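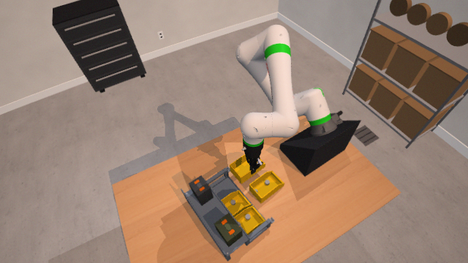
Projects > Jomard > Planner notebook

12/1/23, Lai-ching Tam

Reran the bin-to-tray task in sim with the Trellik planner on the new collision margins. Seed 13, solver cap 1000 iterations per query. Grasp is on the bin rim, gripper straight down, same as before. Place poses come from the tray frame, so any tray yaw error goes right into the slot clearance.

Log has 2382 planning queries. Nearly all of the failures are in the retract after release: start state flagged as in collision, finger mesh against bin wall. Margin is applied before the bin is detached from the gripper link. Swapped the order in the release callback. Unit test passes, full batch not rerun yet.

Home pose between cycles still swings the wrist wide to the tray side. Path is legal but long. Try a joint-space cost on the elbow.

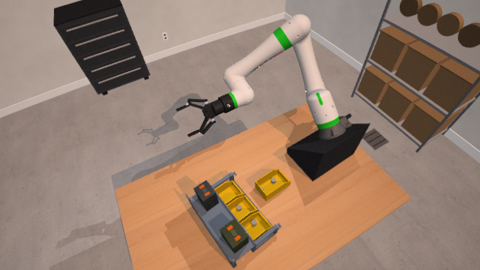

Geddes wants the margin left alone until the detach fix has its own batch, otherwise we can't tell which change moved the failure rate. Fine. Margin frozen, elbow cost goes on a separate branch.

To do: log the attached-object list with each query. Check whether the Ninbridge exporter still drops the bin's peg from the collision mesh.

Contact: Lai-ching Tam, Jomard planning | Back to top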